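4. Clearing the Junk Drawer: Bin-to-Bin Transfer of Household Objects

The chores in Section 3 all had one thing in common: the robot knew what it was going to meet. A dish rack holds dishes. A towel bar holds a towel. Most of what people want help with at home is less polite than that, and we were eager to find out how far our system would get with the kind of mixed stuff that piles up in a kitchen drawer or on a garage shelf. This section reports on that test, and we think it is the most fun part of the study.

4.1 Task and setup

The task is easy to state. A bin holds a jumble of everyday objects. The arm has to move every one of them into a second bin directly behind it, one at a time, with no human help and no list of what is in there. An item counts as transferred if it comes to rest anywhere inside the second bin. A drop on the table or the floor counts as a failure, and so does picking up two things at once, even if both arrive safely.

We gathered 85 objects from the homes of the authors and from one very productive trip to a thrift store. They include tools, toys, food packaging, bathroom items, office supplies and a good number of things that fit in no group at all. Twenty of them were held out, so that neither the grasp network nor the people tuning it had seen them before the final runs. The held-out group was picked by Hanne Norðdahl, who had no part in writing the grasp code and who showed, we are happy to report, no mercy.

Both bins have side walls that slope inward toward the floor. We kept this shape on purpose. Straight walls are kinder to a gripper, but storage bins in real houses and small shops are mostly tapered, and the slope changes how close a finger can get to something lying against the side. The rear bin is clamped in place so that a hard push against a wall does not slide them out of the calibrated position. We did not replace the bins as they got scratched up over the course of the study, and the depth errors discussed in 4.3 should be read with that in mind.

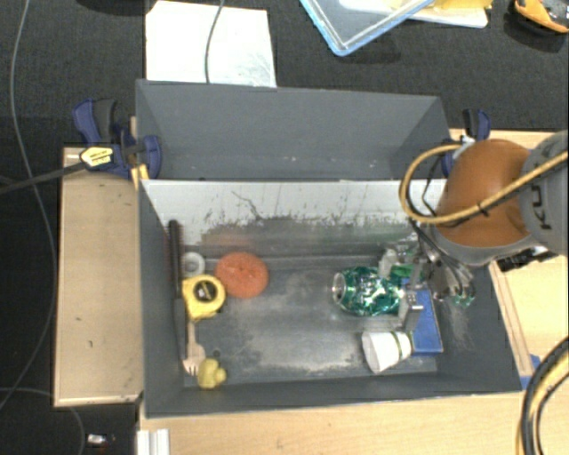 Figure 2. Front bin with a mixed set of objects and the gripper over its right half; the receiving bin is behind it.

The set in Figure 2 gives a good sense of the range. A crumpled metal can, a tape measure, a wooden fork and a small rubber duck ask for very different things from the same gripper. The can is shiny and dented, so its depth reading is full of holes. The fork is thin and lies close to the floor of the bin. The duck is an easy shape in open space, but it sits right beside the tines of the fork, and a finger coming down on one can easily nudge the other.

4.2 Choosing what to pick first

Our planner, Vavent, scores every candidate grasp in view and tries the best one. After each attempt it takes a new reading and starts over. There is no memory of earlier attempts except for a short penalty on spots where a grasp has just failed, which keeps the arm from poking at the same place forever.

We compared it with two other methods. Anent picks the highest point in the bin and closes on it, with no learning of any kind. Prumard uses the same network as Vavent but tries to name each object first and then looks up a stored grasp for it. We expected Prumard to win on the familiar objects and lose on the held-out ones.

4.3 Results

We ran 483 transfer attempts in total, divided among the three methods and using the same starting layouts for each. Vavent came out ahead on both groups of objects, including the familiar ones where we had bet against it. Naming the object first turned out to cost more than it gave back. When Prumard had the name right, its stored grasp was often a fine grasp for that object alone on a table and a poor one for the same object jammed in a corner. When it had the name wrong, the results were sometimes spectacular.

The best news is in the held-out group. Vavent handled unfamiliar items nearly as well as familiar ones, and we saw this in every layout we tried. A brush it had never met was picked up by the handle on the first attempt in several runs. No one told it that brushes have handles! It simply found a smooth, narrow part that fit between the fingers.

Three kinds of trouble account for most of the failures:

Flat things near a wall. A thin item lying against the slope leaves no room for the second finger. The arm would press down, slip off and try again, and in the worst runs it did this until the time limit.

Shiny things. Crumpled cans and foil wrappers gave patchy depth readings, and the planner sometimes aimed at a gap in the data as though it were a gap in the object. The scuffed floor of the bin added a few false targets of its own.

Tight groups. Objects pushed together at one end were often read as a single large one. Anent did surprisingly well in these cases, as going for the highest point tends to break a group apart.

4.4 Is this a chore yet?

We would say almost. A person clears one of these bins in well under a minute and does it while thinking about something else. The arm is much slower, and it still needs someone to step in when a flat item gets stuck. For a job that can run overnight, such as sorting returned goods in a small shop, the slow pace matters little and the stuck items could simply be left for the morning. For a busy kitchen it matters a great deal.

Still, the gap is smaller than we thought it would be when we started planning these runs in August. The held-out results suggest that the hard part is no longer knowing what a thing is - it is getting two fingers around it in a cramped space. That is a problem for hardware as much as for software, and it is one we can work on right away. In Section 5 we repeat the flat-item layouts with the Pelletier fingertip, a thin scooping tip that slides under an item before the gripper closes.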